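Raleo Two-Finger Gripper, Standard and Narrow Fingers

Tabletop arms | Grippers and wrist parts
14 shares | 3 comments

The Raleo two-finger gripper is an electric parallel gripper for small tabletop arms. It bolts to the wrist with four screws, takes power and signal through one cable, and comes with either standard or narrow fingers. We stock both sets, and the fingers swap without taking the gripper off the arm.

Most people who ask us about it already own a Tsuji gripper and want to know if the change is worth it. We ran both on the two-arm table in our Lidville shop through July. The job was clearing dishes: pick up a plate or bowl by the edge, carry it to a wire rack, set it between the dividers, let go.

We picked dishes because they are hard on a gripper. A glazed rim is slick and curved, and a stack gives the finger very little to get under. A rack is worse. The fingers have to come down between wires with the dish already in them, then open without knocking the next one over. 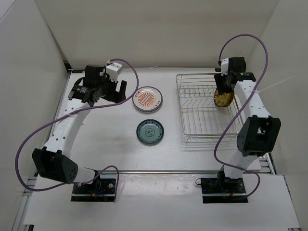
Plusby Shop Desk

On single plates there was little between the two grippers. Both held a dinner plate by the rim and kept it level on the way over. The Tsuji closes faster and is a bit louder.

Stacks were where they parted. With nested plates the Tsuji fingers tended to catch two rims at once, and we had to slow the approach to get one. The Raleo with narrow fingers took the top plate more often at full speed. With standard fingers it did no better than the Tsuji.

Placing in the rack also went to the Raleo, mostly on account of how far it opens. It can release a dish with a small movement, so the fingers stay clear of the dividers. Deep bowls were awkward for both. Expect to tilt the wrist and try a few angles before you settle on one.

Grip pads wore faster than we would like. On glazed dishes we changed the Raleo pads after about 500 picks. The Tsuji pads went 1,000 before they started to slip. Pads are cheap and push on by hand, but order spares with the gripper.

Cable routing needs some thought. Leave a full loop at the wrist so the joint can turn all the way, and tie the cable to the forearm, never to the elbow. If it pulls tight at any point in the travel, the connector will work loose. Run the arm slowly through its whole range before you trim anything.

In the box: gripper, one set of fingers, 2 pairs of pads, wrist screws, cable, hex key. The wrist plate is sold separately. Tell us which arm you have when you order.

Not suited to wet work. The housing is open at the back and has no seal.

Which one to buy: if you handle loose parts one at a time and already have the Tsuji, keep it. For stacked or tightly racked items, get the Raleo with narrow fingers.

Comments (3)

benchtop_k
Do the narrow fingers flex with a heavy plate? Mine are the older set and they bow a little.

Plusby Shop Desk
The older set does bow. The current ones have a rib down the back and we didn't see it with dinner plates. Serving platters we haven't tried.

rackandpin
Agree on the pads. I went through a pair in a week on stoneware with an unglazed foot.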